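Simulating the arm before moving it in: shadow problem
Shop Automation forum > Home and Shared Builds

stitham_bench
Posted Aug 31, 2026
We have a shared workshop in Edilbridge and I'm working out where an arm should go before we bolt anything down. I built the room in a simulator with a Franka model on a pedestal. The job is simple: pick up small stuff from the table and put it on the plate. The pencil is giving me grief. Side view of the current layout:

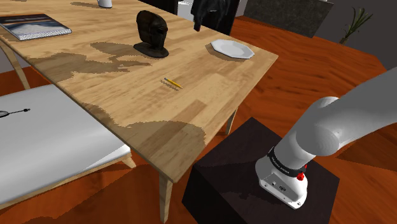 Pedestal placement is my main question. I want people to be able to walk past without bumping it, so I kept it off the table and on the floor. Right now it stands near the front corner, and the pencil is the nearest thing to it on the tabletop. My pick script fails there more than anywhere else. I've run 900 picks since February.

golberg
What's your shadow map set to? Those edges are blocky.

stitham_bench
Default. I raised it to 2,048 once and the frame rate dropped by half. This is from the wrist camera: 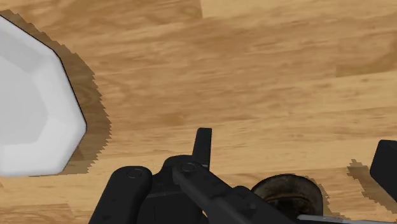
The detector runs on that view only. It sometimes boxes the shadow along with the object, and then the grasp center is off.

painemal
Then fix the shadows first. The pedestal is fine where it is.

golberg
Disagree. I'd move the pedestal anyway. If the arm has to fold up to reach something that close, you'll get bad wrist angles with perfect lighting too.

painemal
He said the grasp center is off. That's vision – nothing to do with reach.

stitham_bench
Could be both. I added a room camera facing the table so I can see the arm and the objects together.

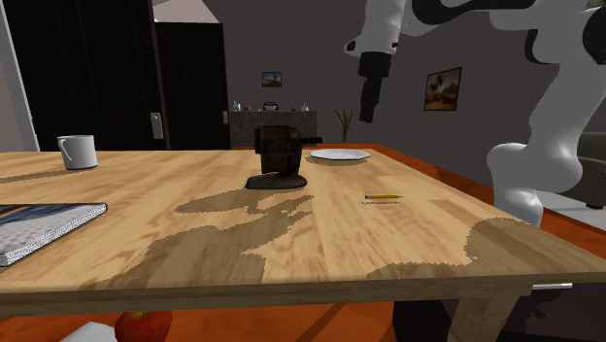

Plan for tonight is 2 batches, one with shadows turned off and one with the pedestal moved back. Same seed for both.

golberg
Run 4. You need the baseline and the combination as well.

stitham_bench
OK, 4 it is. Will post the logs when they finish.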